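# Small Room Refit: Desk and Refrigerator

Sep 9, 2020. Notes by Siham Akl, layout by Rami Salameh.
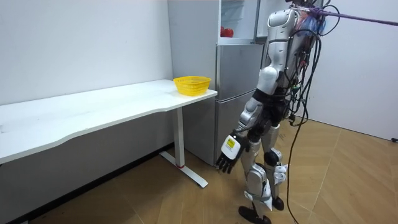
The refit covered one room, listed as Vurklow 2 on the floor plan. Work began in January and was held to furniture, cold storage and the floor. The walls were left as they were.

**Desk.** Long white top, placed along the left wall. Yara Khasawneh set the working height at 800 mm and checked the level at both ends. The feet adjust by hand. Load the top evenly and keep heavy items over the legs.

**Refrigerator.** Tall, silver-gray, against the back wall to the right of the desk. The lower doors have a brushed metallic finish and are split by a horizontal seam. The uppermost compartment has a white interior shelf and is used for small produce. Larger items go behind the lower doors. Wipe the brushed finish along the grain with a damp cloth.

**Floor.** Tile throughout. Shadi Nseir regrouted the section nearest the back wall and left 32 mm of clearance behind the refrigerator for air flow. Spare tiles are stored in the Buckley cabinet down the hall, second shelf.

**Power.** The refrigerator has its own outlet on the back wall. Nothing else is to be plugged into it. The breaker is marked 467 in the hall panel.

Open items: a door stop, a label for the upper shelf, and a replacement foot for the desk, on order from Plolto. Corrections to the plan go to Imre Szilágyi.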